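Visit to the Firness open day
27 Apr 2024

Firness is the old dye works on the north side of the river at Ukier, and once a year the whole site opens to the public. We went last year and only saw the front yard before it rained, so this time we got there for the gates opening and stayed until they closed. Entry was free. Parking was in the field behind the works and was well signed from the main road, although the last stretch is a single track and there was a queue to get out at the end.

The works stopped dyeing cloth a long time ago. The buildings are now let as small units, and the open day is partly a tour of the old site and partly a chance for the tenants to show what they do. You are given a folded map at the gate. It is worth keeping hold of, as the numbers on the doors do not run in order. Unit 8 is next to the boiler house and the unit after it is across the yard and up a flight of steps.

We started with the boiler house. The boiler itself went for scrap, but the brick base and the flue are still there, and you can walk into the bottom of the chimney and look up. It is colder in there than outside. A display on the wall explains how water was drawn from the river, heated, and piped to the vats. The works had 2550 yards of pipe at its largest, according to the panel, most of it laid under the yard. Part of one trench has been left open under a grating.

Next to it is the vat room. The vats are set into the floor and covered with boards, apart from two which have been left open with a rail round them. The insides are still stained, one a dark blue and one a rusty brown. The guide told us the blue vat was never emptied properly and had to be dug out. She also showed us the hooks in the ceiling where the cloth was hung to drain, and the channel in the floor that carried the waste back to the river, downstream of the intake. Fishing below the works must have been poor.

The tour takes the best part of an hour, and there are a lot of steps. There is a lift to the first floor but none to the drying loft, so anyone who cannot manage stairs will miss that. I would say the loft is the best part. It runs the length of the building, with slatted walls that could be opened or closed according to the weather, and the floor slopes slightly towards the river end. Sample cards from the pattern books are laid out in glass cases up there. The one I looked at longest was number 1312, a grey green on heavy wool, with a note beside it in pencil complaining that the last batch had come out too yellow.

Lunch was in the canteen on the ground floor. There was soup, filled rolls and a vegetable pie, all at fair prices, and the queue moved quickly. The tea was stewed. There are tables outside if the weather is good enough, though they are next to the bins.

In the afternoon we went round the units. Not all of them were open, and the map does not tell you which, so there was some walking back and forth. The ones that we saw were:

Flalevero, who print cotton by hand from carved blocks. Visitors could print a square of cloth to take away. The blocks are heavier than they look and you need to lean your whole weight on them. Mine came out patchy at one corner. They also sell lengths of finished cloth, and offcuts by the bag.

Kaushik, a bookbinder's on the first floor. This was a small room and only a few people could go in at a time. They were sewing sections on a frame by the window, and had a shelf of old ledgers from the works in for repair. One was open to show the stitching, with new thread next to the old.

A furniture repairer on the river side, with a good smell of wax and a long row of chairs waiting for new seats. There was a demonstration of caning, which is slow to watch but well explained. The cane has to be soaked before use and then worked while damp.

The workshops at the far end of the yard are the newest part, in what used to be the cloth store. The old floor has been kept, but the walls are plastered and the lighting is much better than in the rest of the building. The doors were open and people wandered through at their own pace.

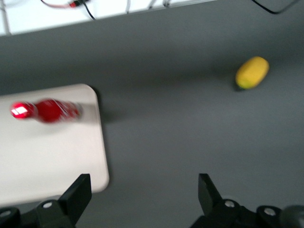

On a table in the workshops: red bottle, white board.

From there a back door leads on to the river path. The sluice is a short walk upstream and has been repaired since last year, with new timber and fresh paint on the winding gear. A notice says that it will be worked by hand on certain dates in August, but the dates had not been filled in. The path carries on to the bridge and you can come back to the site along the other bank, although it was muddy and I would wear boots.

We finished at the second-hand bookstall by the gate. It had a decent local history section and a box of old maps, unpriced. I bought a booklet on the river mills at Ukier, which has a chapter on Firness and a plan of the site before the east range was pulled down. Having walked round, I found the plan much easier to follow than the map we had been given, and it shows where the missing vats were.

A few practical points for anyone thinking of going next year. Take cash, as only the canteen and Flalevero took cards. The toilets are by the main gate and there are no others, so allow for the walk back. Dogs are allowed in the yard and on the river path but not inside. The tours leave from the boiler house and you put your name down on a sheet when you arrive. The early ones had spaces, but by midday people were being turned away. The loft closes before the rest of the site, so see it first.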